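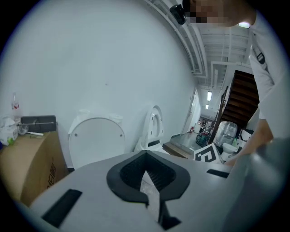 Prüfraum Stanport, Vormittag.

05.09.2024, Dichtheit Spülkästen

Carolina hat die neuen Farbtabletten von Rathnayake mitgebracht. Laut Beipackzettel zeigen sie »jede Undichtigkeit« am Ablaufventil. Glaube ich erst mal nicht. Lebensmittelfarbe hat bisher genügt und kostet fast nichts.

Ablauf: Kasten füllen, Zulauf zu, Tablette rein, zwei Stunden nicht spülen. Danach Papierstreifen an die hintere Innenwand. Urmas wollte schon nach einer halben Stunde nachsehen – bringt nichts, ein schleichendes Ventil braucht Zeit.

Künstliches Leck mit einem Haar unter der Dichtung: Tablette schlägt an, Lebensmittelfarbe auch. Kein Unterschied, den ich unterschreiben würde. Florin meint, die Tablette färbe kräftiger. Mag sein, aber er wusste, welcher Kasten welcher war.
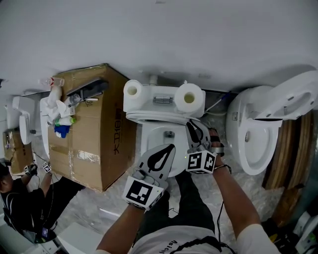 WC mit Papierrollen auf dem Spülkasten.

Die 500 Liter Verlust pro Tag aus dem Pradley-Prospekt halte ich für den ungünstigsten Fall, sonst würde man es laufen hören. Bevor wir das weitergeben, will ich die Messbedingungen sehen. Sumaiya fragt bei Wamen nach.

Offen: Wiederholung mit verkalkter Dichtung, verblindet.
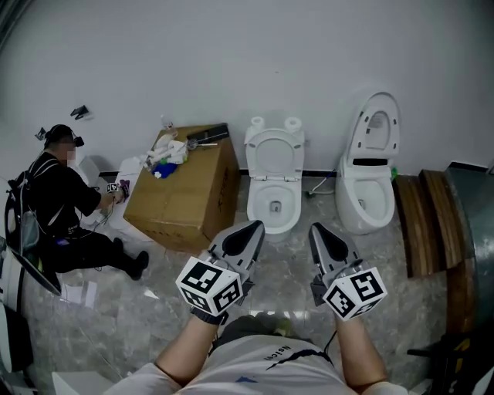
Muss bei gefärbtem Wasser im Becken gleich die ganze Garnitur getauscht werden?
Zuerst Dichtung und Sitz reinigen und den Test wiederholen. Färbt es wieder, die Dichtung tauschen, und erst danach die Garnitur.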